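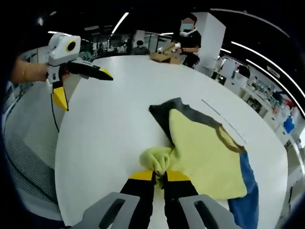
Morag Carnegie wrote to me that a robot which learns from hand-held grippers learns only the patience of the people who hold them. I have read her message many times. I think she is half right, and the other half is what I want to write about.

The method is simple to tell. A person takes a gripper in the hand, with a camera on it, and does the task with cloth. Later a policy is trained on these recordings, and the robot must do the same with its own arm. In our project at Castow we collected 400 demonstrations of this kind before April. My younger colleagues were happy with the number. I was less happy, and I said so.

Cloth is a bad student and a bad teacher. You pinch a garment in one place and it folds in another. Two people never take the same jacket at the same point, and the same person does not do it twice either. When we looked through the recordings, we found 103 where the first grasp was opened again and moved a little. Some of my colleagues wanted to remove them as mistakes. I was against it, and I am still against it. The correction is the most useful part - it shows what a person does when the fabric gives a bad answer.
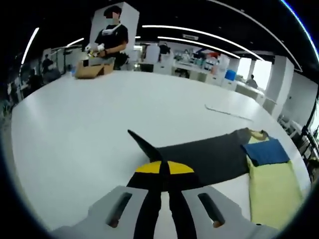
Surely a clean set of 9 good folds teaches more than a hundred nervous ones, was the objection after my talk in Kinulov, and several heads in the room nodded. I respect this opinion, but I cannot share it. A clean set is clean for the person who chose it. The robot will meet a sleeve that is turned inside out, and it will have seen nothing like that.

We trained twice, with the corrections and without them. With them, the policy tried again after a lost grasp in seven trials. Without them, it closed its fingers on air and continued to fold nothing. It is a small result, and I would not build a theory on it. But I would ask other groups to publish what they throw away, at least the count and the reason. Ours will be in the appendix, and Morag has already promised to disagree with it.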